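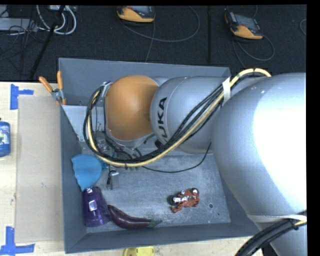 We need a part-time bench tech at Delterow, mostly because of a hose. In October our picking cell snagged its own air line on a bin wall and kept pulling, and I was the one who got to write it up (hi, I'm Monique Lebrun!). Now I want somebody fussy about cable routing, e-stops and logging every fault, even the boring ones. 19 hours a week, no degree needed. Send me a note on something you broke and how you fixed it.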